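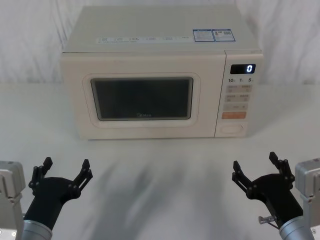

3. Task and Experimental Setup

3.1 Course context

The door-opening task was set as the third assignment in a one-semester laboratory course on bimanual manipulation taught at Wenden. Students worked in teams of four. Each team was given the same two-arm station, the same appliance and the same written task sheet, and was asked to collect teleoperated demonstrations, train a policy on them and report the result on a fixed evaluation protocol. The first two assignments (block transfer and lid removal) are treated in the course report and are not discussed further.

The present section describes the setup used by the team coded Bellamy. Two other teams, Ruster and Sturnetti, used the same station on different days. Their data enter only in the comparison in Section 5.

3.2 Workspace

The station consists of a white table with a white fabric backdrop behind it. A countertop microwave oven with its door on the left and its control column on the right stands toward the rear of the table, facing the robot. The door is released by a push button at the bottom of the control column. The area of table between the appliance and the two arms is kept clear during this assignment, so that the only contact surfaces are the microwave and the tabletop.

The plain surroundings were chosen by the teaching staff to limit the number of visual factors in a first contact-rich task. They also have a drawback. The casing of the appliance differs little in color from the table and the curtain, and early versions of the segmentation step merged its lower edge with the tabletop. Shadows from the arms made this worse in the afternoon sessions. The team dropped segmentation after the first week and passed the head-camera image to the policy directly, at reduced resolution.

Both arms carry a black gripper with two jointed fingers. The right arm is assigned to the release button. The left arm is assigned to the door, which has to be caught on its free edge and swung outward once the latch has let go. Neither finger pair was modified for the task, although one team member proposed a printed fingertip for the button press. The proposal was rejected on the grounds that it would make the comparison with the other teams meaningless.

3.3 Task definition

A trial starts with both grippers open and held above the table in front of the appliance. The operator, or the policy, must then complete four stages: (a) approach of the right gripper to the release button, (b) press, (c) withdrawal of the right gripper to clear the path of the door, and (d) opening of the door by the left gripper until the interior is accessible. The stages were annotated by hand in all recordings.

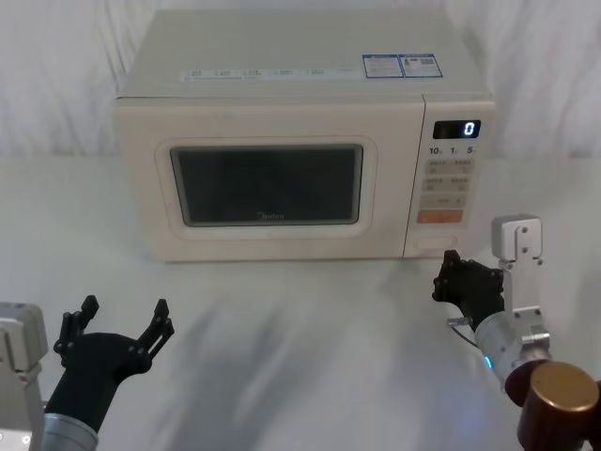 Stage (a) proved harder to demonstrate than expected. The button is recessed and sits low on the front face, so the fingers have to be brought in close to the tabletop. With the fingers fully open, only one fingertip can reach the button and the force is applied off center. With the fingers fully closed, contact is centered but the operator loses sight of the button behind the gripper. Most operators settled on a partly closed posture during their second session, and the task sheet was later amended to recommend it. Demonstrations recorded before the amendment were kept in the training set.

The left arm stays in its starting posture during stages (a) and (b). Simultaneous motion was permitted but was seldom attempted, as the operators found it difficult to attend to both sides. This has a consequence for the learned policy, discussed in Section 4.2: the left arm does not begin to move until the right has withdrawn, even in trials where the door is already free.

3.4 Data collection

The team recorded 607 demonstrations over the semester. Of these, 108 were discarded for dropped frames, operator error or an emergency stop, which leaves 499 for training. Recording was done in blocks of 20 to 30 trials per operator, with a change of operator between blocks. Mircea Nistor maintained the teleoperation software and recalibrated the cameras at the start of every block. A recalibration was missed on one Thursday in October, and the affected block is included in the discarded set.

The appliance was shifted by up to 5 cm and rotated by up to 10 degrees between trials, following a printed list of poses. No attempt was made to vary lighting. The curtain was re-hung twice, and its folds therefore differ between blocks - a variation that was not planned but was left in.

3.5 Evaluation protocol

Each policy was evaluated on 100 trials with appliance poses not contained in the training list. A trial was scored as a success if all four stages were completed within the time limit without contact between the two arms. Partial credit was recorded per stage but does not enter the success rate.

Table 2. Stage boundaries used in annotation.
Stage (a): first motion of right arm to first contact with button
Stage (b): first contact to release of latch
Stage (c): release of latch to right gripper clear of door path
Stage (d): first motion of left arm to door fully open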